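Wiping Down: What Housekeeping Taught Me About Editing
Speaker notes, Jhair Benavides, Jurstead Writers' Day, September 2025

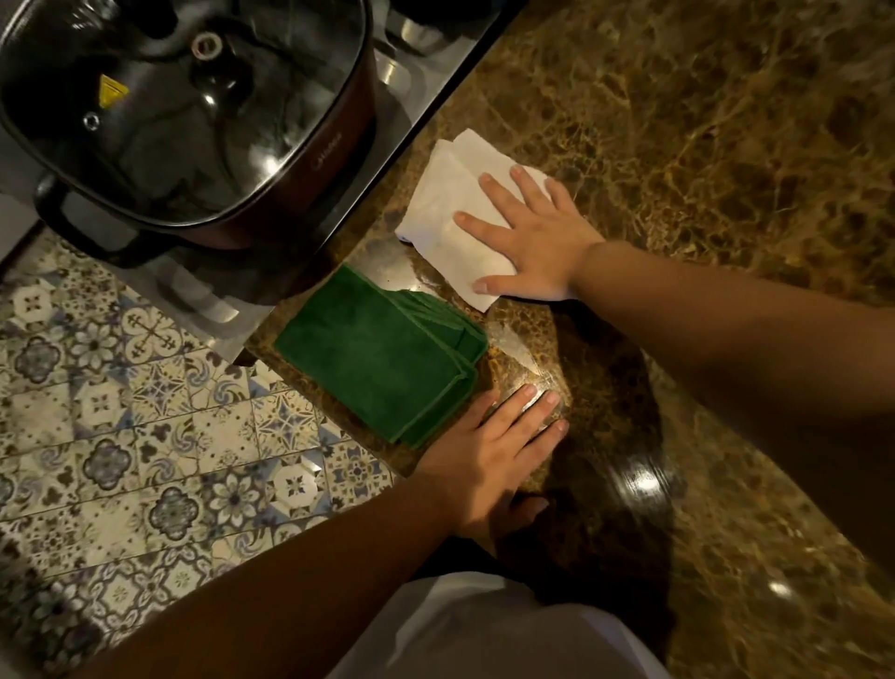 Slide 1. Wait for the coffee line to sit down. They won't all sit down. Start anyway.

Good morning. I've been a copy editor for most of my adult life, and before that I cleaned vacation rentals for a company called Fosar. I was much better at the first job. Fosar had a laminated sheet, and the sheet told you when you were done. I have been looking for the equivalent sheet in publishing ever since.

(Pause. If there are editors in the room they will laugh here. If it's all poets, keep moving.)

Slide 2. The manuscript that started this talk. 508 pages, a family history with some murders in it. The author called it lean. I spent most of May with it. On the first pass I fixed commas, and I felt terrific, the way you feel when you have cleaned the inside of a toaster while the kitchen is on fire.

The point to get across: I started with the small stuff because I could see it. The large problem was that the narrator's uncle was two different people. He had a limp in one half of the book and a tennis career in the other.

Slide 3. Top to bottom. At Fosar you dusted the ceiling fan before you touched the floor. Everything falls down. Same with a draft: structure, then scenes, then sentences, then commas. Say this slowly, people write it down. I don't know why, it's on the slide.

Read the Hsieh email aloud (printed, in the folder). Hsieh is the small press that gave me my first freelance work. The email says, in full, "Please stop fixing hyphens in chapters we are cutting." I have had it taped over my desk for 7 years.

Slide 4. One cloth, one job. You don't take the bathroom cloth into the kitchen. I won't elaborate before lunch. When I read for facts, I read for facts. When I read for rhythm I leave the facts alone, even when somebody boards a train in a town with no station. Put a mark in the margin and walk away. This is harder than it sounds and I fail at it weekly.

Exercise if there's time: hand out the one-page sample. Four minutes. Half the room reads for names and dates only, the other half reads for repeated words only. Then swap. Do not let anyone do both at once. Someone will do both at once and want to be congratulated.

Slide 5. Software. I'll be asked about Nirkix, so get it over with. Yes, I use it. It catches doubled words and it has strong feelings about semicolons. It once suggested I replace a character's dead mother with "a more engaging opening." I considered it.

Slide 6. Leaving. The hardest thing about a rental was getting out the door. You'd straighten a pillow, then the other pillow looked wrong. Guests arrive at 4 whether or not you're happy with the pillows. My rule now is that if I change a word and then change it back, I close the file and send the invoice.

(Skip the story about the hot tub unless they're a good crowd. If told, leave out the name of the town.)

Questions. Likely ones:

How much do you charge? Depends on the uncle.

Should I hire an editor before I query agents? Get two blunt friends first, they're cheaper. Then come and find me.

What happened to the 508 pages? It came out at around 350 and the uncle kept the limp. The tennis went to a cousin.

Handouts are in the blue folder. Bring the clicker back to the front desk this time.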